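Hakora Practice Tower – open-case PC for learners

I love these! We pull the side panel and sell them as they are, so you (or your class) can get stuck in right away. The drive sits in a blue tray.

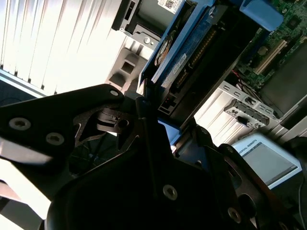
Hard drive in its blue tray

Inside you get a power supply, a green motherboard and a silver drive cage. The CPU socket and memory slots are empty – bring your own bits if you want to practice fitting them.

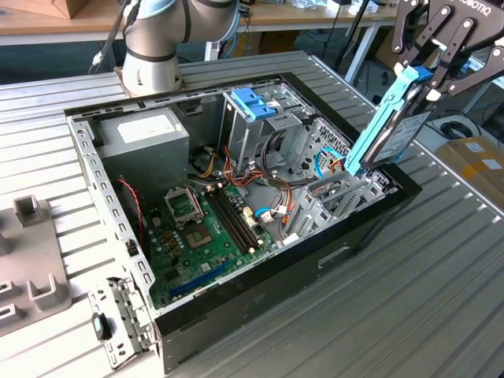
The tower on its side, memory slots empty

$40 each, or $18 for a bare case. Pickup from Lirkstead takes 3 days, and it's a two-hand lift.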